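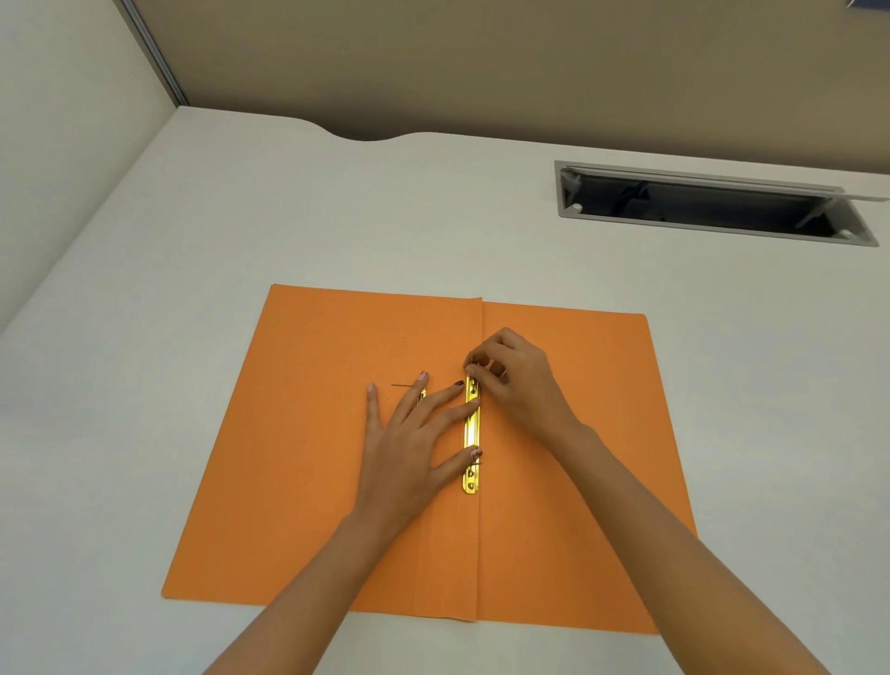

Fig. 3. Orange file folder with a metal fastener strip.

Records and Archives, Week 3: What to Keep
September 15, 2020

Last week we met the Moodley mill, which kept everything, and its rival Melloser, which kept a calendar with a duck on it. Historians prefer Moodley. Its landlord did not.

Terms you need for the quiz:

Retention period – how long a record must be held before it can be destroyed. It starts when the file is closed, so a file left open lives forever.

Original order – the order the office used. Leave it alone, even when it is plainly silly. The Moodley clerks filed floods under "Visitors", and that tells us something about the clerks.

Weeding – removing duplicates. The mill's 275 boxes came down to 243 after weeding, and most of the loss was one memo about parking.

Reading: the Steleo handbook, pages 1 to 60. The chapter on mold is better than it sounds.

For next class, draft a retention schedule for your own desk drawer. One page. "Keep all" will be marked as a blank sheet.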